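Simulated chores vs. real ones - when does the gap close?

ginell_ops
We logged 2,158 simulated pick-and-place runs on a two-arm setup. Success on handheld items was 95 percent. I say light household work is close. The render below has the left gripper closed on a flat gray handheld with a small teal screen.

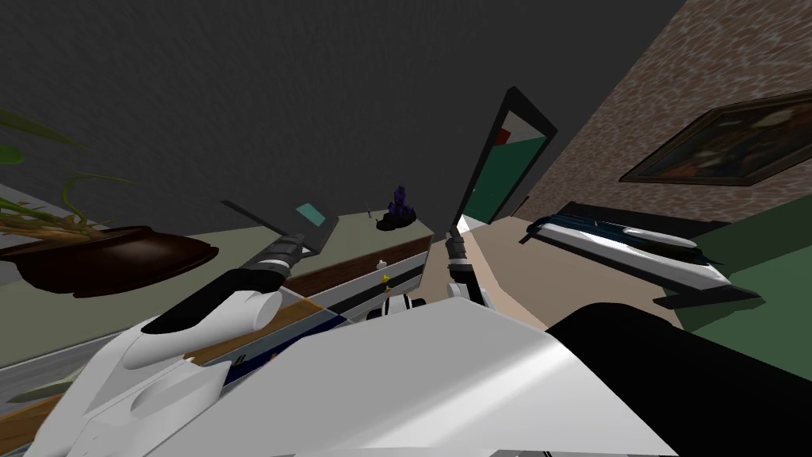 Fionnuala Dolan replied that 95 percent in simulation says little about a shop floor. Her line at Catterall needs 800 cycles between faults, and nothing she has tested on hardware gets there.

ginell_ops
Fair for a line. A house doesn't need 800 cycles. Tidying a shelf is maybe a dozen grasps.

iridel_k
Disagree. A dropped phone costs more than a dropped bracket. What friction values did you use?

ginell_ops
Randomized per run. Contact model is stock. Hardware runs start in September.

Fionnuala Dolan
Post the failures too - grasp slips separate from planning timeouts, please.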